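Betreff: Re: [nahtkurs] Welche Pads für August?
Von: Ho-yin Yip
An: nahtkurs-liste

Hallo zusammen,

ich antworte mal gleich an alle, weil mir seit Thursday (entschuldigt, seit Donnerstag natürlich, mein Kalender spricht Englisch mit mir) drei Leute fast dasselbe geschrieben haben.

> Am Donnerstag schrieb Kang:
> Liebe alle, ich sitze an der Bestellliste für August und komme
> bei den Übungspads nicht weiter. Im Schrank liegen noch 14 Stück,
> davon ein paar mit so vielen alten Schnitten, dass man kaum
> noch eine freie Stelle findet. Nehmen wir wieder die von
> Trekberg oder die weicheren von Fidodano? Und kann mir jemand
> sagen, ob die Inzision vorher rein soll oder ob das die
> Teilnehmer selbst machen? Beim letzten Mal war das ein
> ziemliches Durcheinander.
> Viele Grüße, Kang

Also, zu den Pads: Ich bin ganz klar für Fidodano! Die von Trekberg halten ewig, das stimmt schon, aber beim Durchstechen fühlen sie sich für mich an wie eine Schuhsohle, und wer darauf gelernt hat, zieht nachher am weichen Material viel zu fest. Bei den Fidodano-Pads reißt der Rand eben aus, wenn man zu knapp einsticht – genau das sollen die Leute ja einmal erleben. 115 Euro für den Karton mit 6 Pads ist happig, ich weiß, aber wir können beide Seiten benutzen.

Und die Inzision bitte vorher rein, eine einzige, gerade und quer über die Mitte. Wenn jeder selbst schneidet, hat der eine einen Kratzer und die andere einen Graben, und dann vergleicht mal die Nähte. Flach darf sie ruhig sein, man muss sie unter den Instrumenten nur noch wiederfinden.
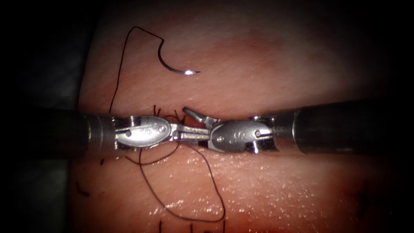 Arbeitsgruppe Nahttraining, Lehrklinik Grastton

Wo sich die Instrumente direkt über dem Schnitt treffen, sieht man von der Linie kaum noch was, nur rechts läuft sie als schwache Rille weiter. Deshalb mein Wunsch für die Einführung: erst das Pad in Ruhe anschauen lassen, sich den Verlauf merken, dann die Spitzen in die Mitte fahren. Sonst suchen alle den Schnitt und fuchteln (das Wort stammt aus meinem eigenen Feedbackbogen, danke dafür).

Zum Licht noch, Kang, das hattest du nicht gefragt, aber es gehört dazu: Auf der glatten Oberfläche glänzt es in der oberen Mitte am stärksten, und zu den Rändern hin wird es richtig duster. Ich würde die Schnitte deshalb nicht bis ganz nach außen ziehen. Zwei Finger breit Abstand zum Rand reicht mir völlig.

Beim Befeuchten bin ich inzwischen sparsamer. Einmal mit der Kompresse drüberwischen, fertig. Letztes Jahr hatten wir Pfützen auf der Unterlage und jedes zweite Pad ist beim Anziehen der Knoten weggerutscht, das muss ich nicht nochmal haben.

Die alten Pads bitte noch nicht wegwerfen! Für die reine Greifübung (Spitzen zusammenführen, Faden übergeben, wieder auseinander) taugen die allemal, da stören auch alte Schnitte nicht. Ich lege sie in die untere Schublade in Raum 93 und schreibe »Greifen« auf den Deckel.

Offen ist von meiner Seite nur der Faden. Hat noch jemand von dem geflochtenen, oder ist der wirklich alle? Sonst müsste er mit auf Kangs Liste, am besten in einer Farbe, die man auf dem Pad gut erkennt.

Liebe Grüße
Ho-yin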